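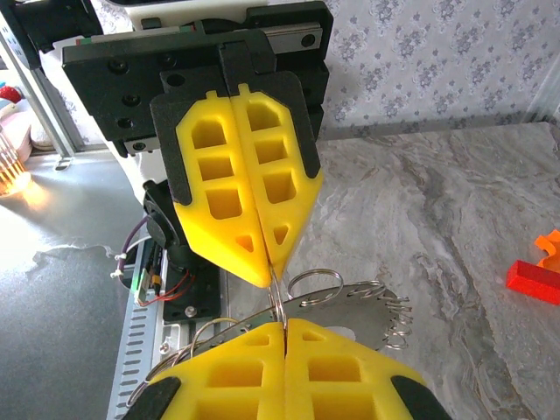 Keys, rings and the spring tidy

Dear neighbours and friends of Gestness House,

Many of you know that in spring we put the key cupboard in order. This year the work took longer than I had expected, and I would like to write down how we did it, so that the next person does not have to begin again from nothing.

The cupboard came to us with the building. Inside were hooks with numbers, but the numbers belonged to the old room plan, from before the wall between the reading room and the small kitchen was taken away. On hook 27 hung the key of the bicycle cellar. On hook 48 hung three keys together, and two of them did not open any door that I could find. One more was stamped 2126, and I carried it in my coat pocket for almost two weeks, trying it on every lock I passed. It belongs to the meter box behind the house, which is painted the same green as the fence.

The split rings were the other half of the job. We had a great many of them, in different sizes, and they had been living in a biscuit tin together with drawing pins and curtain hooks. When one needs a ring in a hurry, it is not pleasant to put the hand in such a tin. Now all the loose rings hang on a round holder made of stainless steel, with the rings threaded side by side around its edge. A ring can be taken from it quite easily if you hold only that one and turn it a little, and the others stay where they are. If you pull at several together they catch each other, and then you need patience.

I bought a bag of 100 new rings from the Guérin shop, of the middle size, because the small ones are hard to open for those of us whose fingers are not so young. For opening them I recommend the little flat tool that lies now on the cupboard shelf. Please do not use the kitchen knives. One has already lost its point this way. A thumbnail is also not a good tool, I can tell you this from my own experience, and a coin is too thick for most of the rings.

How the keys are arranged now

Every key has its own ring and its own label. We do not put two doors on one ring any more, except for the front door and the inner glass door, which everybody uses together. The labels with a red edge are for rooms which can be booked. The white ones are for cellar, attic and meters, and they should leave the cupboard only when a workman is coming. I wrote the labels in pencil and afterwards in ink, and I covered them with clear tape, so a wet pocket should not be a problem.

On the inside of the door you will find the new list. It goes by the name of the room and no longer by the number of the hook. If you cannot read my sevens, please ask me. I was taught to write them with a small line in the middle and I am not able to stop it.

What we are still missing

Two keys for the Rorkau room have not come back since the winter concerts. They may be on an old leather strap with a brass button. Please look in your bags, in your car and in the drawer where such things go to sleep. Also missing is the second key for the piano. Hilta, the locksmith near the bridge, can make a new one, but she needs the original for one afternoon, and this means the piano stays open or stays locked on that day. I would prefer to do it in July, when the choir has its holiday.

The keys which fit nothing are in an envelope in the top drawer, more than twenty of them. I do not want to throw them away before everybody has had a chance to look. If one is yours, take it, and cross it off on the envelope. What is left at the end of July goes to the metal collection.

When you borrow a key, please write your name and the day in the blue book, also if it is only for ten minutes. When you bring it back, hang it on its hook and do not leave it on the windowsill. If a ring is bent or stands open, change it for a new one from the holder and put the bad one in the small glass jar.

Thank you to all who came with their forgotten keys and their good memory for old doors.

Guilan Qin
2012-05-19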